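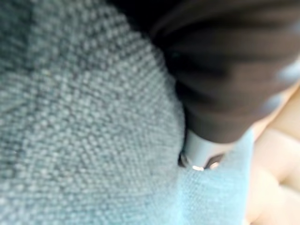 ## 4. Knitted goods in the living room

The second group of items in the Brellcombe household study was knitted and knit-covered goods: throws, cushion covers, bed runners, and sweaters that had drifted out of the closet and stayed in the living room. We recorded 189 of these across all homes. They made up a small part of the inventory but took up a large part of the diaries. Of the 1,517 diary entries that mention moving or putting away a soft item, more concern a throw or a cushion than any other kind of object, including towels.

### 4.1 How the items were sorted

Lu and Hayashi (the second and third authors) sorted the items by surface before looking at how they were used. We kept three groups. Flat knits have a smooth face and fold to a sharp edge. Ribbed knits stretch across the ribs and tend to spring back when folded in that direction. Looped or pebbled knits have a raised surface and hold a rounded shape when folded or filled. Figure 1 shows a gray-blue knit of the last group, with small raised loops in diagonal rows and lighter flecks where the tops of the loops catch the light.

Fiber content was noted from the care label when there was one. Many throws had no label, either because it had been cut off or because the piece was made by hand, and for these we wrote "unknown" and did not guess. The sorting by surface does not depend on fiber, and two items in the same group may wash very differently.

Color was recorded in everyday words chosen by the participants. This caused some trouble with the blues and grays, where members of one household often disagreed. We left both words in the record.

### 4.2 Folding and placing

Participants described three usual places for a throw: over the back of the sofa, over one arm, or in a storage bin. Looped knits were the least likely to go in a bin. The reason given most often was bulk. A looped throw folded in quarters makes a thick, curved bundle, and the lid of a shallow bin will not close over it. One participant wrote in the November diary:

> I fold it and it unfolds itself. By dinner it is a heap again so now I just roll it and push it in the corner of the couch.

Rolling was also common for sweaters kept in the living room, though the same people folded their sweaters flat in the bedroom. Cushions with knitted covers were handled differently. They were almost never put away, only moved – from the seat to the floor when someone lay down, and back again when the room was tidied in the evening.

We had expected families with young children to keep fewer knitted items within reach. The diaries do not support this. Children used the throws to build with, and the adults mostly put up with it.

### 4.3 Snags and wear

Raised loops catch on things. Diary entries mention rings, zippers, rough fingernails, a cat, the corner of a laptop stand, and the unfinished underside of a coffee table. Participants dealt with a pulled loop in one of two ways. Some worked it back through to the reverse side with a crochet hook or a blunt needle. Others left it alone. Very few cut it, and those who did regretted it, as the hole grew at the next wash.

Wear on cushion covers was concentrated along the seam and at the corners people gripped when moving the cushion. On throws it was spread more evenly, with flattening along the line where the piece hung over the sofa back. We did not measure loop height before and after the study period. A method for doing so on flat samples is given by the Miettinen protocol, but it requires the fabric to be stretched on a board, and we did not want to take items out of use.

### 4.4 Limits of this part of the study

The households were recruited through a single mailing list, and 7 of them left before the second diary round. Their items are included in the count above but not in the notes on wear. Storage bins were also of different depths, and we recorded depth only from the second round on. The remarks on bulk in Section 4.2 should be read with this in mind. Bed linen is treated in Section 5.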